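Entkalken, Klarspüler, Salz – kurz aufgeschrieben, weil ich es jedes Mal wieder vergesse.

## Geschirrspüler richtig einstellen und pflegen

Wasserhärte zuerst. Steht auf der Seite vom Wasserwerk, sonst Teststreifen (meine sind von Umico, gehen aber alle). Wert notieren, am besten innen an die Schranktür kleben.

**Salz**

1. Unterkorb raus.
2. Deckel vom Salzbehälter aufdrehen, beim allerersten Mal Wasser rein.
3. Trichter drauf, 900 g Salz einfüllen. Grobes Spülmaschinensalz, kein Kochsalz!
4. Rand abwischen, zudrehen, sofort ein Programm laufen lassen. Salzreste im Innenraum machen Rost.

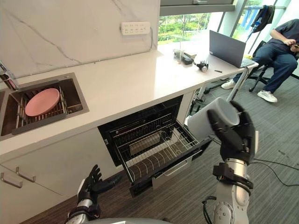 Danach die Enthärtung auf den gemessenen Wert stellen. Bei meiner Evik: Start gedrückt halten und einschalten, dann hochzählen. Andere Hersteller machen das anders, also Anleitung. Zu hoch eingestellt = Salz verschwendet, zu niedrig = weißer Belag auf den Gläsern.

**Klarspüler**

Mittlere Stufe, dann zwei, drei Spülgänge abwarten. Schlieren? Runter. Wassertropfen und Flecken? Rauf. Bei Multitabs kann man ihn oft weglassen, bei hartem Wasser lieber nicht.

**Sieb und Sprüharme**

Einmal im Monat. Sieb rausdrehen, unter warmem Wasser mit alter Zahnbürste schrubben. Sprüharme abziehen, Löcher mit Zahnstocher frei machen. Kerne und Glassplitter sitzen gern ganz unten im Sumpf, Handschuhe an. Beim Einsetzen muss das Sieb einrasten, sonst wandert der Dreck in die Pumpe.

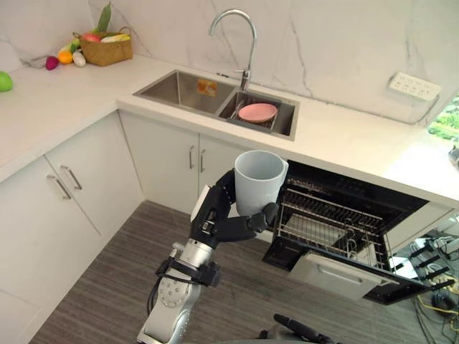 **Entkalken**

- Maschine leer
- 100 g Zitronensäure (Pulver) auf den Boden, bei Tomell gibts die im großen Beutel
- Kurzprogramm, nicht zu heiß, sonst fällt Calciumcitrat aus und alles wird noch schlimmer
- Hinterher einmal normal laufen lassen mit Reiniger

Essig nehme ich nicht mehr, greift die Gummis an.

**Türdichtung**

Feuchtes Tuch, ein Tropfen Spülmitel, auch die untere Kante. Da sammelt sich der meiste Schmodder. Danach Tür einen Spalt offen lassen.

Wenn das Wasser stehen bleibt: Ablaufschlauch am Siphon prüfen, hängt meist unter der Spüle.

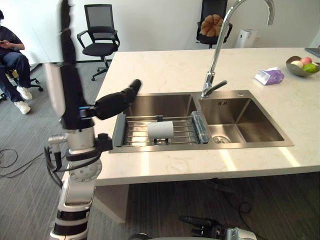
*Doppelspüle aus Edelstahl*

Schelle lösen, Eimer drunter, Anschluss durchstoßen. Bei Neugeräten sitzt da manchmal noch eine Verschlusskappe, die muss raus. Schelle wieder fest und Probelauf.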